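Workshop Assistant, Learning Materials (part time)
Otstead - Brumow site
Posted in: Production and Assembly

Otstead makes shape and color sorting sets for preschools, kindergartens and occupational therapy clinics. We are looking for a workshop assistant to print, clean, check and pack the small plastic blocks that go into our sets. The job is based at our Brumow workshop and starts in August.

Hours: 33 per week, Monday to Friday, day shift. The shift starts at 8 a.m.
Contract: permanent after a 4 month trial period
Reports to: workshop lead

About the work

Our main product is the Lodhi set, a group of colored blocks that children sort, match, stack and line up. We also make the Eradel set, a larger version with thicker pieces for children who find small ones hard to grip. Both are printed and finished in the same room. We ship up to 3000 blocks in a busy week and fewer than that over the summer.

You would spend most of the day on your feet at a work table. Printing takes up the first part of the morning. After that the blocks are taken off the print beds, trimmed, looked over by color and shape, and grouped into sets. Packing is done in the afternoon. On Thursday the finished boxes go out, so that day is mostly labels, tape and lifting.

The blocks come in yellow, red, green and blue. Some are plain round cylinders and others have flat sides or a more irregular outline. The fine ridges down the sides are left on, and part of your job will be learning which ridges are normal and which mean a layer has shifted and the block has to be thrown out. Finished blocks are set out on a light wooden board on top of the blue work table, where it is easy to see a wrong color or a bad edge.

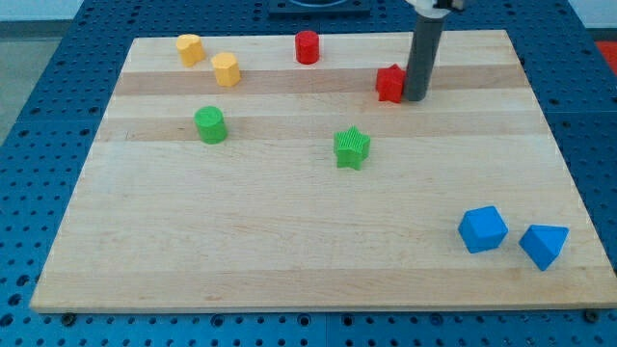
What you will do

Start the morning print jobs and change filament when a spool runs low.
Take finished blocks off the beds without chipping the bottom edge.
Trim strings and rough spots with a hand tool.
Check each block against the sample for its shape. Tops should be even and the block should stand up without rocking.
Sort blocks by color and shape and put together complete sets.
Pack sets, add the instruction card and seal the boxes.
Write down rejects on the daily sheet, with the color and the fault.
Wipe down the boards and tables and sweep the floor at the end of the shift.

What we need from you

Good color vision. Two of our past reds were close to each other and had to be kept apart, and this may come up again with new filament.
Steady hands and patience with small parts.
Able to stand for most of a shift and lift a full shipping box to waist height.
Able to read a work order and fill in a paper form in English.
On time in the morning. The printers are started together and one person arriving late holds up the rest of the day.

Experience with 3D printing helps but you do not need it. We train new people on the printers during the first weeks. If you have worked in food packing, sewing, model making, a print shop or a stock room, please say so in your application.

What we offer

Hourly pay, paid every two weeks. The rate is given at the interview and goes up at the end of the trial period.
A one-time payment of $1000 when you complete the trial period.
Paid vacation and sick days from the first day.
Safety glasses, gloves and an apron. You will need your own closed shoes.
Free parking behind the building. The bus stop is a short walk from the front gate.
A lunch room with a refrigerator and microwave.

The workshop is on the ground floor and has a step-free entrance. The tables can be set lower for someone who works sitting down part of the day - tell us before the interview if you would like this.

How to apply

Send a resume or a short letter to the Brumow office, or fill out the paper form at the front desk. The desk is open until 4 p.m. Write "Workshop Assistant" at the top. Include a phone number and the times of day we can reach you.

People we invite will come in for an interview and a short paid work trial at the table. The trial is a sorting and checking task with real blocks from the Lodhi set. There is nothing to prepare.

We will fill the job as soon as we find the right person, so the ad may come down early. If you applied last year for the packing job, you are welcome to apply again.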